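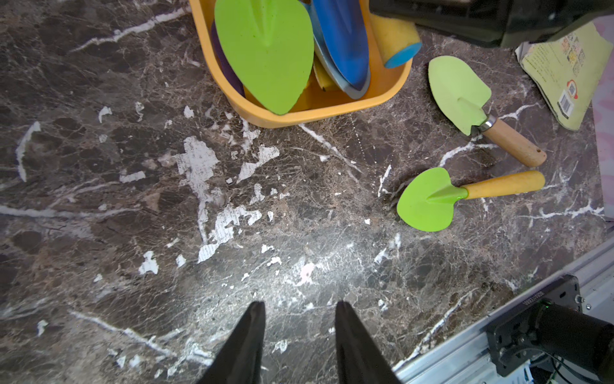 Tischplatte mit Kindergartengeräten, gelb-oranger Behälter und zwei kleine Schaufeln daneben

Sichtprüfung Spiel- und Gartengeräte für Kinder
Gruppe Romdale, Materialsatz 16
Datum: 21.02.2024

1. Arbeitsfläche
Zustand: Mangel, gering
Marmordekor mit unregelmäßigen weißen Stellen, Muster dort offenbar abgenutzt oder abgelöst. Kanten mit der Hand abfahren, lose Teile entfernen. Platte bleibt vorerst in Benutzung.

2. Behälter, gelb-orange
Zustand: in Ordnung
Ecken gerundet, Rand ohne Grat. Nicht höher füllen als bisher, sonst kippt er beim Herausziehen der langen Teile.

3. Schaufeln im Behälter (grün, blau)
Zustand: in Ordnung
Auf Risse am Übergang zum Stiel geprüft, keine gefunden. Beim grünen Blatt auch die Mittelrippe abgetastet.

4. Kleine Schaufel, Metallblatt hellgrün, Holzstiel
Zustand: beobachten
Blatt läuft spitz zu. Ausgabe nur unter Aufsicht, nach Gebrauch zählt das Teil zum Schrank und kommt nicht zurück in den Behälter. Zwinge sitzt fest. Holz im September nachölen.

5. Kleine Schaufel, herzförmiges Blatt, gelber Stiel
Zustand: in Ordnung
Stiel auf Drehung geprüft – kein Spiel.

6. Unterlagen
Zustand: offen
Heft oder Verpackung mit Strichcode liegt bei den Geräten. In Ordner 49 ablegen, Altersangabe vorher in die Liste übertragen.

Nachzutragen: Ersatzplatte bei Fesard anfragen, Bestellnummer 803.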